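Leseck Wooden Block Set, Two Sizes

Item group: Construction and layout materials
Manufacturer: Skolus
Supplied as: mixed set, small and large size
Replacement blocks: available singly

General

The Leseck set consists of plain rectangular wooden blocks in two sizes, small and large, for flat layout work on a table. Blocks are laid on the surface and butted against one another. There are no pegs, magnets, grooves or connectors. A shape holds its position by the weight of the blocks and friction against the tabletop.

The set is used in classrooms, in drawing and geometry instruction, and in occupational skills rooms where users copy an outline from a card or from a finished model. It can also be used for stacking, but the proportions were chosen for outlines, and the longer blocks are less stable when stood on end. Customers who want a set mainly for towers should look at the Costa range, which has a wider base section.

Sizes and proportions

Both sizes are cut to the same scheme of lengths. A small block and its large counterpart have the same proportions, so a layout made in one size can be repeated in the other without changing the number or order of the pieces. The section is constant within each size. A long block and a short block of the same size will meet flush along the top when laid on matching faces.

Blocks may be laid flat or turned onto a side. Turning a block onto its side gives a narrower line and a higher wall, and this affects the fit at corners. For copying exercises, decide on one orientation for the whole layout or state the orientation on the task card. Mixed orientation is allowed but should be deliberate.

Ends are cut square. Edges are lightly broken to remove splinters, with no decorative rounding, so two blocks butted end to side leave only a fine line at the joint. Diagonal placement leaves a wedge-shaped gap at the joint, and there are no mitered pieces in the set to fill it.

Colors

The set is supplied in 11 colors. The range includes yellow, orange, red, red-orange, purple, magenta and light pink. Color isn't tied to length. A yellow block may be long or short, and the same applies to the others. This is a difference from number rod systems, and the two should not be mixed in one tray if number work is taught from the rods.

Neighboring colors in the range are close on purpose. Red and red-orange are distinguishable side by side in daylight, less so under warm lamps. Magenta and light pink are easier to separate. For users with reduced color vision, specify the high-contrast selection when ordering; it leaves out the red-orange and light pink blocks and replaces them with further yellow and purple ones.

The colorant is a water-based stain under a matte clear coat. Small differences in shade between batches occur and are not treated as a defect.

Open bracket layouts

The open bracket is the basic layout for the set. It is a rectangle with one side left off: a long block as the spine, with arms running from its upper and lower ends. An arm may be one block or several in line. The layout can be made by a beginner, but it exercises the points that matter in later work: square placement, end-to-side joints, and keeping the open side clear.

Two brackets of different size placed one after the other form the standard comparison task. The user builds or reads the small bracket first and then works on the large one, or the reverse. Both openings should face the same way. In the layout shown, each bracket has a yellow spine and opens to the right, with magenta and light pink on the arms of the small one and red, purple and red-orange on the arms of the large one. A single small orange block is apart from both, to the left.
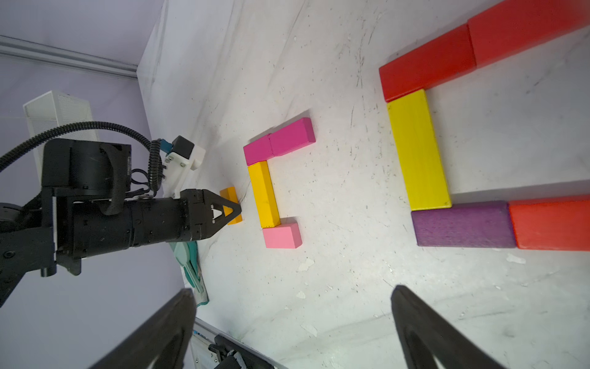
Working surface

A hard, level top is required. Painted board, laminate, stone and sealed wood are all suitable. Avoid cloth, felt and rubber mats, as the short blocks tip on soft material and long blocks drag when pushed into line.

A light top gives the best color separation. White is preferred, and scratches or grey wear marks don't interfere with use as long as the surface is still flat. Deep gouges should be filled, particularly where small blocks are used, because an end that drops into a gouge will throw the joint out of line. Glossy tops produce reflections beside the taller pieces and should be dulled with a matte board if the outline has to be traced or read at a distance.

A working area 500 mm deep is enough for one user with small and large brackets side by side. Two users on opposite sides of the same table should have separate areas, marked with tape if necessary.

Use with task cards

Task cards are sold separately under the name Pirna. Each card gives an outline on the front and the color order on the back. The outlines are drawn without scale, and the user selects the block size. Cards in the first series have no diagonal pieces. The second series introduces angled arms, where the joint is made at one corner of the block only.

The cards were drawn up by Guido Cattaneo and revised after classroom use by Boonmee Saengthong. The revision changed the color order on the bracket cards so that the spine is always a single color. In the earlier printing a spine could be split between two blocks, and users often read the split as the position of an arm. Cards from the earlier printing can still be used with the current blocks.

Storage

The set is delivered in a lidded tray with separate compartments for the two sizes. Store blocks flat and dry. Do not leave the tray on a radiator or against an outside wall in winter. Long blocks stored on end in an open bin may bow slightly, and a bowed spine will rock when laid on the table. Rotate the block a quarter turn to find a face that sits level. If none does, replace the block.

Cleaning

Wipe with a damp cloth and dry at once. Do not soak. Do not use alcohol, bleach or abrasive cleaner on the coated faces. Pencil marks can be removed with a soft eraser. Wax crayon should be scraped off with a plastic edge before wiping. Worn corners may be touched up with fine abrasive paper, but bare wood will pick up dirt faster than the coated surface.

Wipe the tabletop as well before layout work. Grit under a block will scratch both surfaces.

Technical data

Material: wood, solid, uncored
Finish: water-based stain, matte clear coat
Colors: 11
Lengths per size: 7
Net weight of complete set: 2000 g
Recommended working depth: 500 mm
Connection: none, blocks are butted

Ordering notes

Standard sets are packed with all colors in both sizes. The high-contrast selection has the same lengths and the same weight. Replacement blocks are ordered by size, length and color, in that order. Measure the old block along its longest edge and compare it with the length table in the tray lid.

Orders for replacement blocks are collected and packed on Thursday. Task cards ship separately from the blocks.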